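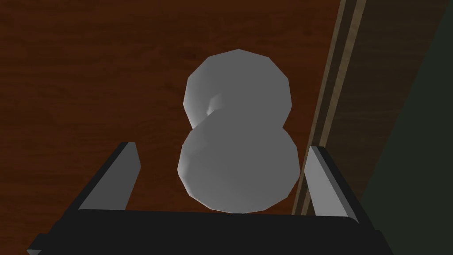
A figure-eight test shape between the open fingers, in the simulator.

Home | Shapes | Grasp sets | Notes | Basket | Contact

Bhuiyan Shape Set, with the waist-first grasp method

I'm Wendelin Egger and I make this set, I test it, and I'm the one who answers when you write in to say your gripper model has gone through the floor. The Bhuiyan set is a pack of low-polygon objects for grasp simulation, sold together with the method I worked out on them. You get 18 shapes, the grasp labels, the scripts and a write-up of the results, warts and all.

The figure eight is the one I'm fondest of. It's two spheres, small on top of large, merging at a narrow waist, and it has caused me more grief than everything else in the pack put together. A two-finger gripper would love to close on the fat part of the lower sphere. Fine if you're dead centre! But the two spheres don't stack quite straight, so if you come in a bit to one side, one finger lands early, shoves the shape over and the other finger closes on a slope.

So I tried something very simple. Before closing, the method looks for the narrowest stretch of the outline between the fingers, scores it against the widest, and then decides which one to go for. I call it waist-first, although on a fair few shapes it ends up choosing the belly after all. It also shifts the hand sideways to even up the gap on each side before the fingers move. That second bit was an afterthought, added one evening in March when I was cross with it, and it turned out to matter more than the first.

What I found

I ran each shape 30 times from random starting angles, with the centring step and without. On the figure eight, the grasp held in 3 of the 30 runs with plain closing. With waist-first but no centring it was 11. With both it was 24, and I made myself a cup of tea and ran the lot again with a different seed, and got 23.

On the plain ball there's no difference worth talking about, and on the long thin shapes waist-first is a touch slower for no gain, so switch it off for those. There's a flag for it in the settings file.

A word on the facets. People ask why I don't smooth the meshes. I tried it, and the contact solver I use got jittery and the runs took ages. Flat faces give the fingers something definite to press on. The catch is that a finger can settle on one facet in a way it never would on a properly round object, so please don't take my numbers as a promise about real things on a real bench. I've only got simulated results and I'd love to see yours if you try it on hardware.

In the pack

Meshes for all 18 shapes, each with a separate collision version
Grasp labels, 30 starts per shape
The waist-first script and the centring script (they run separately if you only want one)
A tabletop scene with wood textures
The write-up, as a PDF

Price is £58 for a single lab, and students can write to me for a cheaper copy. Updates are free for as long as I keep making them.

Known niggles: the centring step assumes two parallel fingers. If yours curl, it will still run but it'll centre on the wrong point. The friction setting in the tabletop scene is on the high side too, so turn it down if your grasps look suspiciously good.

You might also like
Toltton Ball and Peg Shapes
Mikham Finger Pad Models
Bakbridge Tabletop Scenes
Notes: choosing starting angles without fooling yourself
Notes: when the collision mesh is fatter than the object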